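The Basket from Pirkum

She had given herself 45 minutes to do the bedroom before the bus, and she started with the bed.
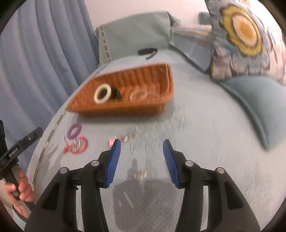
Her sister's things had come in a woven basket, and she meant to send them back in it. The purple hair tie was hers. The red one she couldn't place. They had both worn red that March, the year they shared the flat over the bakery in Brellanell, and they had argued over smaller things than that.

She smoothed the blue bedspread and pushed the flowered cushion back against the pillow. Then she put the purple one in her pocket and looked at the red one for a while.

The last bus to Pirkum went at 8. She wrote a note on the back of a receipt, dated it 5/10/22 and said the rest would follow. She read it over, crossed out "the rest" and wrote "the red one".

Downstairs the kettle had clicked off. She went to find her shoes.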